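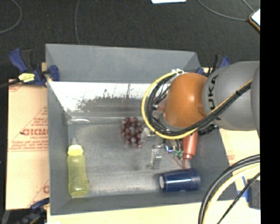

August 2021 – bin cell, grasp planner

Spent most of the day on the planner timeouts, and I'm happy to say I finally understand them (thank you Afshin for sitting with me through the log files, I owe you a lunch). The grasp scorer was handing over its candidates sorted by score alone, so the motion planner would chew on 6 nearly identical grasps on the grapes before it ever tried one from a different side. When the first was unreachable, so were the rest, and we burned 400 ms on each.

I put in a small spread step that drops any candidate within 2 cm of a better one. It's crude and I'd like Lindsay to look it over before it goes into Orketti proper, but on the replayed July logs a plan now comes back in time for 85 percent of the requests. Very pleased with that!

Still bothering me: the cup. The depth on that shiny blue side is full of holes, and the segmenter likes to split it into two objects – same trouble we had with the squeeze bottle before the retrain. I tried filling the holes from the mask and got a surface that bulges the wrong way, so that branch is parked.

Also, the collision model treats the cable loop on the wrist as a plain cylinder, which is too generous near the walls. Afshin has a better mesh somewhere on the Lockyer drive. Ask him for the path, and rerun the wall cases with it.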